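Setting Out Your Hulwood Table Set

Thank you for bringing home the Hulwood set from Hodard. We hope it gets used every day and doesn't sit in a cupboard waiting for company. Please take a few minutes with this section before the first breakfast, and keep the booklet in a drawer where you can find it again.

Before you begin

1. Choose a flat, steady surface. A dark, plain table or cloth is lovely with these colors, and the pink-orange tray shows up especially well against black.

2. Set the tray down first, a little off to one side, and turn it however you like. It doesn't need to line up with the table (ours hardly ever does). The rounded corners and pale rim look just as nice at an angle.

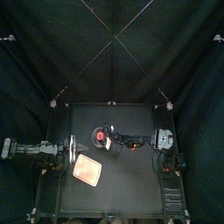

3. Wash everything by hand in warm, soapy water and dry it with a soft cloth. The Proter finish on the tray is mottled on purpose, so please don't scrub at the darker patches thinking they are stains!

Note: If you have the larger Lai tray, which is sold separately, allow 14 inches of clear table for it.

Using the cup

4. Stand the tall gray cup on its narrower end, well back from the edge of the table. The speckles run all over the outside, and no two cups come out quite alike.

5. Put small things in one at a time, lowering each one past the rim before you let go. Dropping them in from above is hard on the bottom of the cup, and it makes a dreadful racket early in the morning.
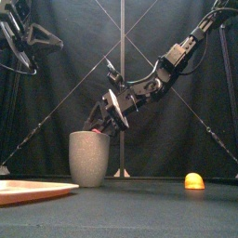

6. Steady the cup with your other hand when you take things out again, particularly if you have been keeping something heavy in it. A tall cup will tip sooner than a short one, and a folded napkin underneath helps on a slick table.

Caution: Never put the tray or the cup on a burner or in the oven.

Spare pieces

If something chips, Hodard can replace single pieces. Tray orders begin with 1000 and cup orders with 2000, and you will want that number handy when you write to us. Allow some 14 days for delivery, a little longer in May, when we move the stockroom around.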